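Mesh back office chairs for a shared room — worth it, or stick with padded?

3 min read

khrystyna_vasylenko
Hello everyone! We're finally replacing the chairs in our shared room at the Millbridge building (the old ones came from the Brovdale office when it closed, and they've had a long and difficult life). We need 8 of them, and I keep going back and forth between a tall mesh back and something with a proper padded back. People sit for long stretches in there, and by mid-afternoon half of us are slumped over our phones. Any thoughts are welcome, even grumpy ones!

oldpine14
Mesh, every time. I've had a Zandeck with a tall mesh back for five years and my shirt no longer sticks to me in summer. Get the tall one, though. The short ones stop right under the shoulder blades and you spend the whole day feeling for something to lean on.

marlo_k
I'll disagree, kindly. Mesh is lovely in July, but come November there's a draft straight through to your kidneys. We had them at my last job and everybody ended up hanging a cardigan over the back — at which point you've bought a padded chair the long way around. I'd look at the padded Moynihan.

oldpine14
A cardigan costs a lot less than new foam, marlo! Mine has held its shape fine.

khrystyna_vasylenko
Oh, I do love the cardigan argument, and I can hear my coworkers making both sides of it already. We borrowed a mesh one on Tuesday and passed it around, and opinions were mixed but mostly friendly. The sort of thing I mean is the black one on the left with the tall back.
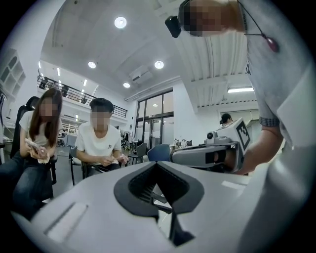
Re: Mesh back office chairs — armrests and casters

tilda.w
Nice height on that back! Before you order, do measure your armrests against the underside of the tables. We didn't, and ours have stuck out into the aisle ever since, catching everyone's pockets.

marlo_k
Seconding tilda. I still say padded, but if you do go mesh, try one for a whole afternoon first. Ten minutes tells you nothing.

khrystyna_vasylenko
Tape measure is going in my bag tonight. Thank you all, I'll report back once we've picked!

Related threads
Quiet casters for hard floors
Moynihan seat cushions, 16 months on
Fixing a chair that slowly sinks
Armrest pads: glue or screws?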